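Household Manipulation Programme: progress report to Grorerex
Second reporting period, to the end of June
Prepared by the Cerside bench team

1. Status

Work packages 1 and 2 are complete. Work package 3 (table clearing and laying) is under way and one month behind plan. Spending is within the agreed budget.

The question set by the funder was whether a two-armed bench system can take over simple kitchen chores at a cost a small care home could bear. Our answer at this stage is a partial yes for laying a tray, and no for anything involving stacked or wet crockery.

2. Work completed

The training set now holds 1000 demonstrations, of which 200 were discarded after review. Most of the rejected runs had hesitant operator movements or a grasp that slipped and was corrected by hand. The policy was retrained on the remainder and tested over 100 trials on tray laying.

Plates are picked up by the rim and give little trouble. Cups are reliable when upright. Cutlery remains the weak point: a spoon lying flat on a hard surface offers very little height to grip, and the fingers tend to push it along before they close. Guerreiro supplied softer fingertips in April. These improved the spoon results and made the fork results slightly worse, and we have kept both sets in use while the cause is looked into.

Cycle time is 30 seconds per item. A person lays the whole tray in less than that.

3. Current layout

Both arms work from opposite sides of the table and share the tray area. The present item set is a plate, a cup, a spoon and a fork, with unrelated objects left nearby so that the policy learns to ignore them. 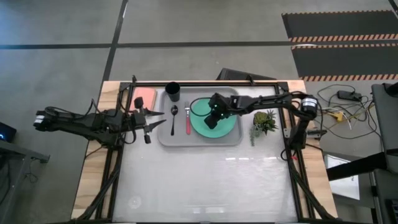

Zerkon replied to the draft of this section that speed should not be the main measure, and asked for the number of times a member of staff has to step in per meal service. On their account a slow machine left alone is of use in a kitchen, and a quick one that needs watching is not.

We accept the point. Interventions will be logged separately from failed grasps starting with the next test series, and earlier recordings will be re-marked where the quality allows.

4. Risks

Spare servos are on long delivery. Arm collisions over the tray are still prevented by a fixed order of turns, and this limits any gain in speed.

5. Next period

Complete the cutlery tests with both fingertip types. Begin trials with damp plates. Agree the intervention log format with Zerkon. The revised schedule for work package 3 is attached as Annex B.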